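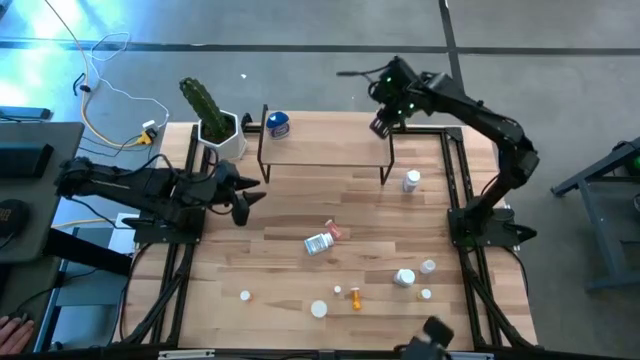
How often should you sort out the household medicines?
Twice a year is enough for most homes. Pick a month you will remember, such as January, and do it again in summer.

In Hiltanton, the Dosaron pharmacy took back 91 bottles in its last collection, and 19 of them had no readable date. Most had come out of kitchen drawers and bathroom cabinets, where steam gets at the labels.

Start by clearing a table and putting every bottle on it. Lay them out so that the labels can be read. Match each cap to its bottle before doing anything else. Loose caps get mixed up quickly, and a cap that nearly fits may not keep children out.
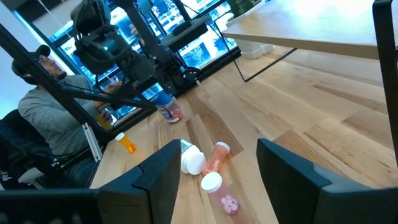
Pill bottles laid out on a wooden table, with one in hand.

Check the dates next. Anything past its date goes in a bag for the pharmacy, along with anything prescribed for an illness that is over. Tablets should not go down the sink or the toilet. Keep what is left in its own bottle, even if two bottles hold the same thing, so that the name, dose and date stay with the tablets.

A high, dry cupboard with a lock is a good place. Omby sells a lockable box that takes 6 ordinary bottles standing up, but any box with a proper catch will do. Windowsills are too warm.

Empty bottles can be washed and kept for buttons or screws once the old label is off. The Abugri Road recycling point takes them too, with the caps in a separate tub by the gate.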